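3.2 Recasting and the returning listener

Long-running dubs lose voices. Of the 81 series in the Pristton catalog, 16 changed the lead performer at least once, usually between seasons and usually with no word to the audience, who noticed within minutes.
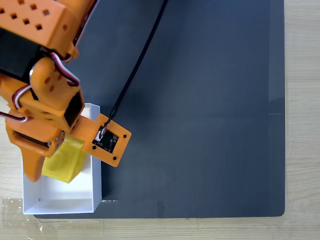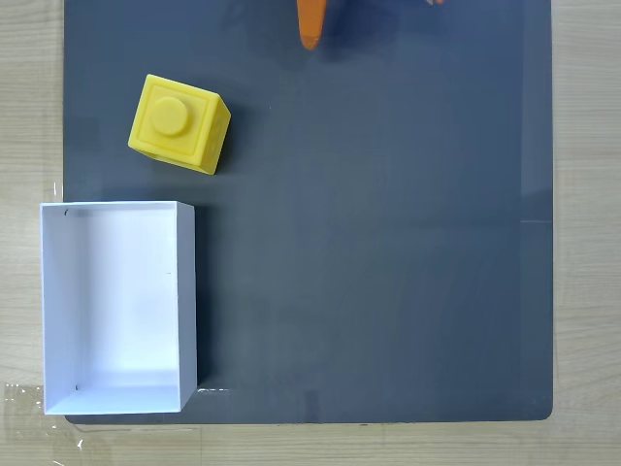 Figure 2. Two views of a dark gray mat on a light wooden table.

Does a new voice drive viewers away? Mostly it drives them to the forums. Leinonen's survey of 3000 Gulance subscribers found that complaints peaked in the first two episodes after a change and then faded, while viewing stayed level. By the season's end, many of the loudest critics were defending the new actor against the next one.

Trolel, which dubbed the same shows on a smaller budget, offers a useful comparison. Its directors asked replacements to copy the old performance closely -- a policy listeners rated lower than a plain fresh start. Leitão's archive keeps both versions of several episodes, and we used those for the listening test in Section 4. Villains were left out, as all of them had been played by the same man.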